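Lists > Vokham workshop list > Robot build

From: Pornthip Luangrath
To: the list

Javiera Aravena wrote:
> Does the left gripper still close too early on the soft
> vegetables? And which cable did you use at the wrist?

Dear Javiera, dear all,

Yes, it closed too early until February. I have now lowered the closing speed from 54 to 25 in the settings file, and I would like Kavinda to check this value. The wrist cable is the old one from the Minari arm. It is a little long, so please watch it near the crate.

For the next evening I propose this order:

1. Left arm: go in among the napa cabbages and take one. The right arm only holds the basket by its handle.

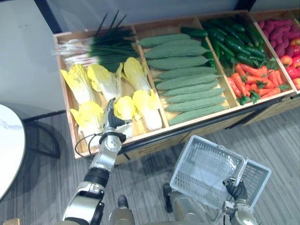
2. Left arm: the same with the bitter gourds, 3 tries, without changing the settings.

3. Write the results in the shared table, also the bad ones.

With kind regards,
Pornthip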